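Search this site
Type and hit enter

26/09/2018
by Heather Gunn

When I was nine I was going to be a marine biologist. I had never seen the ocean, mind you. What I had was a library book about sharks with a torn cover, a pair of swim goggles, and a bathtub, and I figured the rest would sort itself out. I used to lie face down in the tub with the goggles on until the water got cold, keeping "field notes" in a spiral notebook that got so soggy the pages stuck together for good.

I blame the movies. There was always somebody on the deck of a boat in a good hat, squinting at the water and saying something about the current. I wanted the hat as much as I wanted the sharks. My cousin Delali Abugri was my first mate that whole summer, and we had a very serious falling out over which of us would get to go down in the cage. (She still says it was going to be her. It was not.)

We sold lemonade to pay for the boat. I think the plan was to raise 500 dollars, which seemed like plenty for a boat, and by the end of August we had 28 and most of that was from my grandmother. We spent it on a used snorkel and a lot of gum.
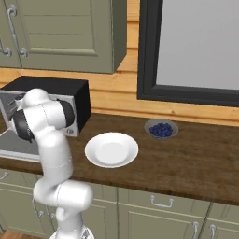

What happened to the sharks

Seventh grade happened, mainly. We had a science teacher named Mr. Sowah - Mawuli Sowah, we all thought it was hilarious to say his first name out loud - and he handed back my report on tide pools with a note saying I wrote very nicely but had gotten nearly all the biology wrong. I was crushed for a day. Then I read the first half of the note again and decided I would be a writer, and the second half could be somebody else's problem.

So that was the end of it, or I thought it was. I went to college, I got a job writing catalog copy for Handale, where I learned 100 ways to say that a sweater is soft, and I didn't think about the ocean for years at a time.

Then this spring my friend Ohemaa Laryea called and asked if I wanted to take a scuba class with her at the Vollwood pool. She'd already signed up and didn't want to be the oldest one there. I said yes before she'd finished the sentence! I'm not a person who says yes to things. I usually say "let me look at my calendar" and then hide.

The class was not glamorous. The rental wetsuit smelled like an old lunchbox and it took me so long to get into it that everyone else was already in the water. The first time I put my face under and tried to breathe I popped right back up, coughing, and the instructor just waited and told me to go again. I went again. It took me about 175 tries (fine, six or seven) before my brain would believe there was air down there.

And then it did, and I sat on the bottom of the deep end looking up at the lights all wobbly on the surface, and I was nine years old in the bathtub. I may have cried a little. It's hard to tell in a mask.

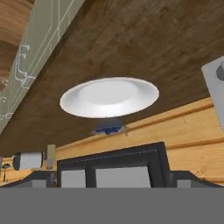
Going to Darkell

Ohemaa and I did our open water dives at Darkell last month. It's a lake, so no sharks. Visibility was terrible. I saw my own hand, a lot of weeds, and one fish who was in a hurry. I would do it again tomorrow.

I called Delali from the parking lot with my hair still dripping and told her I'd gone down first. There was a long silence and then she asked how much the class cost. She starts in the next session, and she's already talking about a trip somewhere with salt water and an actual cage. I've started a jar for it on top of the fridge.

I did buy the hat, by the way. It's too big and it blew off on the dock, and a very nice man had to fish it out with a paddle.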